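Opinion: Go to the open day

17 Jan 2021

I went to the Fluvmont open day expecting a big arm behind a glass wall and a man in a polo shirt telling us not to lean on it. What I got was three hours of people teaching with hand-held grippers, and I drove home to Bridport grinning like a kid!

Lauri Miettinen ran the session. He put the tool in my hand before he had finished saying hello (I like that in a host) and set me to picking things up. I was awful. You find out very quickly how much your fingers do without asking you, and how little two stiff ones will forgive.

My view, and I've argued it with Elli Salminen ever since, is that this is how the public should meet robots. Give us the slow part. A polished arm doing one trick 234 times teaches a visitor nothing, but ten minutes of fumbling with a gripper makes you respect every small grasp. Elli thinks people will get bored. Some will, and that's fine, they can go look at the arm.

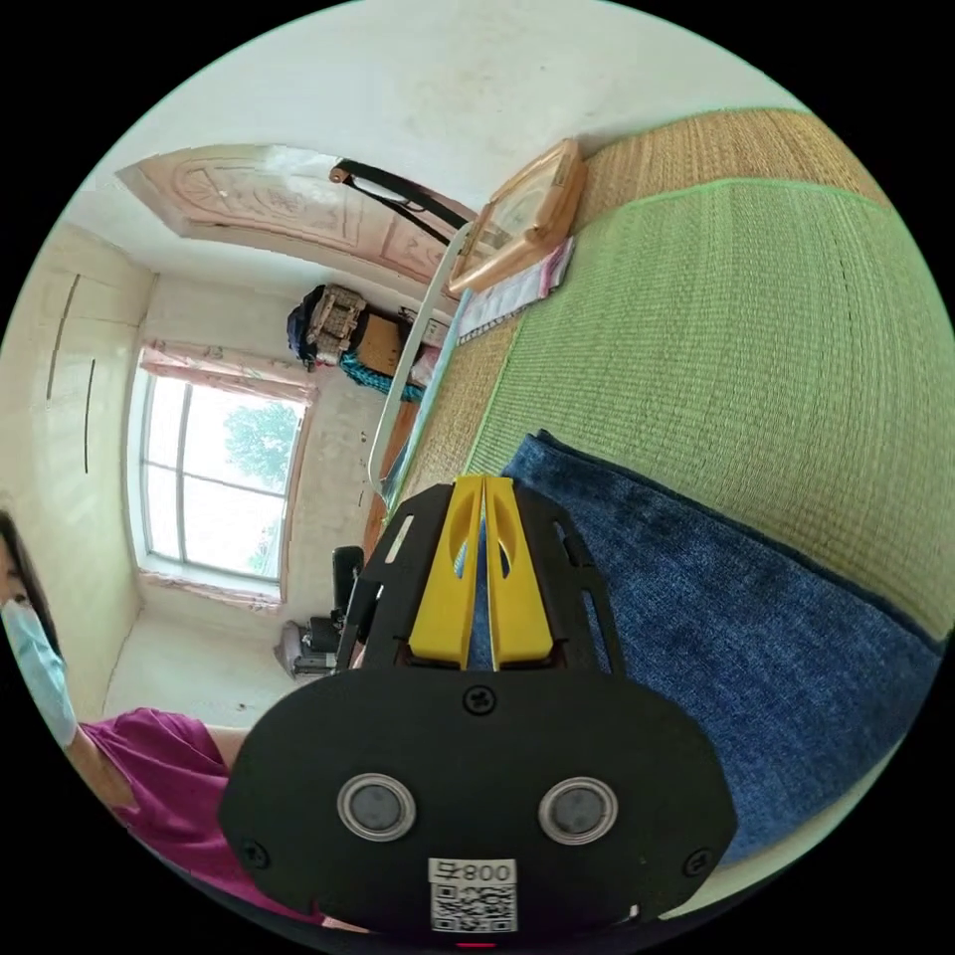

The other thing I loved was how ordinary it all felt. I want robots that can cope with bedrooms, with bags piled up and a curtain at the window, and you don't get there by practicing only on a clean bench. Lauri said much the same, with more math in it.

They plan another open day in June. Go if you can, and ask to hold the gripper. I've already put my name down.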